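Workshop Tips I Brought Home From the Clollov Open Day

I went to the open day at Clollov in Sandley expecting to look at robots for an hour and go home. I came back with a page of notes for my own bench (and a free pencil!), so this month's tips are all borrowed from people who program arms for a living.

Give every job a landing spot. Magdolna Kiss ran the sorting demonstration, and before she started anything she asked us where the finished pieces were going to go. I never ask myself that. Now I put a shallow tray down first, close to where I'm working, and my screws have stopped rolling under the freezer.

Leave gaps. A gripper needs space to get down beside a part, and so do my fingers, which are not what they were. I used to pile 25 hinges in a heap and pick through them - now I spread out a few at a time.

Rehearse it slowly. They try each new routine in simulation before the real arm gets a turn, and we watched some 14 practice runs on the big monitor. 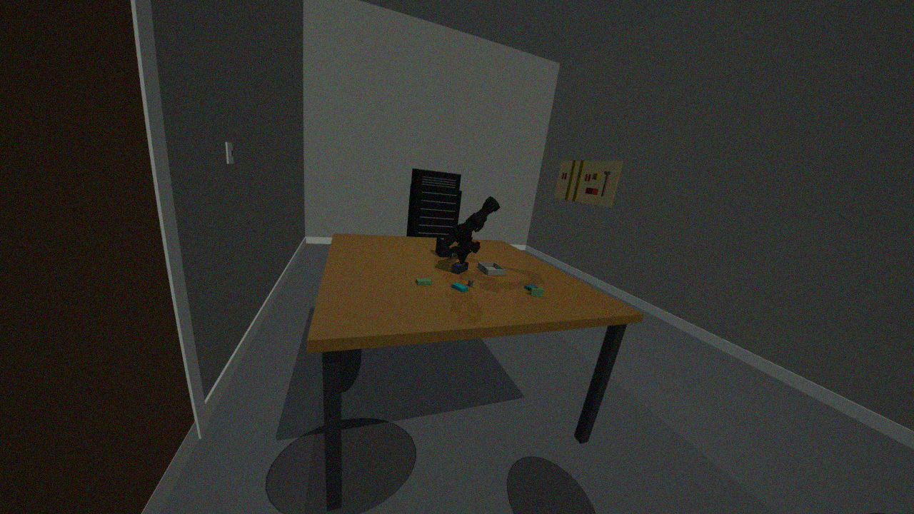 I do my own version with the drill unplugged, just going through the reach and the angle, and it's saved me one very ugly hole in a cabinet door already.

Hang up what you use most. My hammer lived in a drawer for years, under the sandpaper and a broken tape measure. It has a hook now, at shoulder height, and I love it.

The Bilstead branch has its own open day in November. I'm going, and I'm bringing a bigger notebook - email me if you want a ride, I have room for 3.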